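Drernel security open day, 2022-08-08

The invitation promised "the end of the password", which I have now been promised often enough to bring a book. Drernel makes a login key called Usero, a small fob you tap against your laptop in place of typing anything. Liette McKinnon, who runs the product side, gave the opening talk and said 95 per cent of test users preferred it to their old passwords. I asked who the test users were. Staff, mainly.
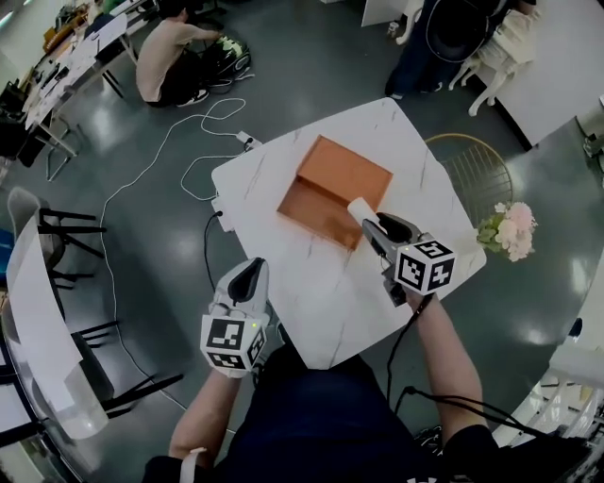 After coffee we moved on to account recovery, the part I had come for. Lose the fob and you ring a helpline, where you answer two security questions. One of them is your first school. So the clever key is guarded by something half your old classmates could tell a stranger.

Emex and Essien had stands in the corridor, both selling password vaults, and both were busier than the main room. The Essien man admitted his export tool had been broken since May, and I liked him for it.

Usero has 4,000 paying customers so far. I took a trial fob home and it does work on my laptop. It won't talk to my phone yet, so the vault stays where it is.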